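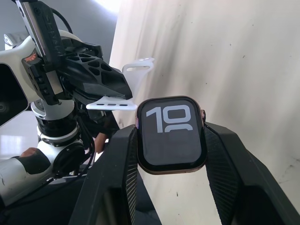 Good evening, and thank you all so much for turning out (it's lovely to see the hall this full!). Tonight is just about the old dairy site in Gilstead: 18 homes, a small shop and 2 workshops.

- Comments close at the end of March, so do write, even if it's only a line
- Mention the lane, it floods by the Evatstead turn
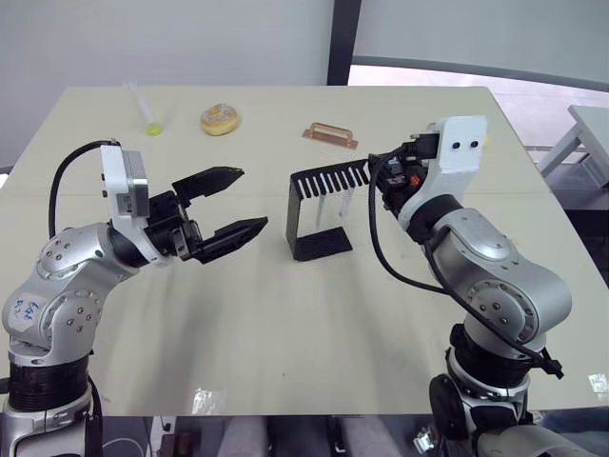

Slide 2: two robot arms at a pale table

- Some 1,000 leaflets went out, thank you, thank you
- Pause for questions, then tea until 6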